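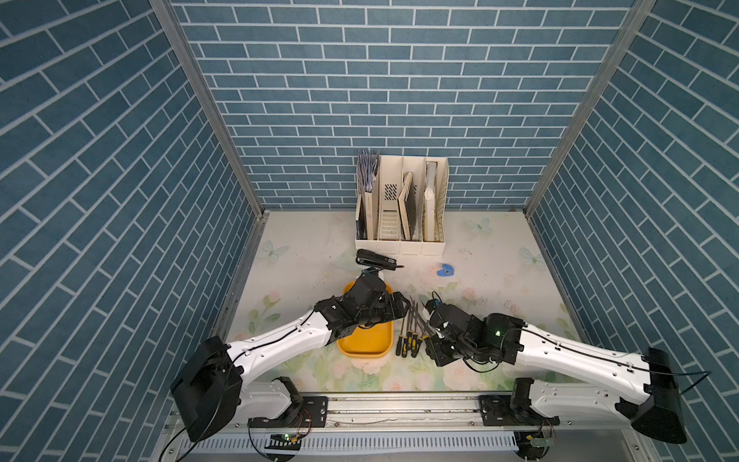 OPEN DAY | INTERVIEW

On Thursday the robotics workshop in Tistside opened its doors, and we spoke with the engineer who runs the desk cell. The two arms share a tray and a group of screwdrivers, with a stapler near the back wall.

"Visitors expect speed," she told us. "I prefer that they look at the grippers." The team has recorded 3,378 runs – 300 of them in Flistham, before the move.

Is it tiring to explain it all day? "No. Children ask the best questions."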